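Section 4. Sorting and Tidying Tasks: Setting Up the Two-Bin Station

4.1 Scope

This section applies to the Gralton arm when it is used with the Risier bin kit to pick up small parts and move them from one bin to another. The same procedure serves for shop-floor sorting and for household trials such as clearing toy blocks. Operators should read Section 4.5 before promising any user that the system can take over a chore without supervision.

4.2 Preparing the bins

1. Place the two metal bins end to end on the work surface, with the sloping walls meeting at the center.
2. Clamp the bins at the corner where they meet. Tighten by hand only.
3. Confirm that the arm can reach the floor of the front bin, including all four corners, at reduced speed.
4. Place no more than 12 parts in the front bin. Parts may lie in any direction but should not be stacked during the first run.

Note: Scratches and worn coating inside the bins do not need repair. Remove sharp burrs before use.

5. Route all cables clear of the bin rims and leave enough slack for the wrist to turn fully.

4.3 Running a trial

1. Select Sort from the Eten control panel and enter the color or shape to be moved.
2. Set the speed to 60 percent. Do not raise it until one full trial has been completed without a stop.
3. Stand outside the marked area and press Start.
4. Record every attempt, including those in which the gripper closes on nothing.

Caution: Do not reach into either bin while the arm is powered. Press Stop and wait for the panel to show Idle.

4.4 Parts near a wall

Parts resting against a wall are the most common cause of failed picks. If the gripper fails three times on the same part, the system will skip it and show code 137. Move the part toward the middle of the bin by hand, following the caution above, and resume.

4.5 What the system can be expected to do

Picking rigid blocks from a fixed bin is a task the arm can repeat for long periods. A kitchen drawer or a laundry pile is a different matter. Soft, shiny or tangled items remain unreliable, and the arm must be set up again whenever the station is moved. A trial of 100 picks is the minimum on which to base any judgment. Questions about trial records should be addressed to Carla Aoun, Aidoo Technical Support. 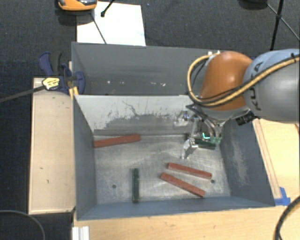
Can the arm be left to tidy a room without an operator present?

At present the arm is approved only for supervised work at a fixed station. Tidying a room would require it to move about and handle items of unknown weight and softness, and neither function is covered by this manual.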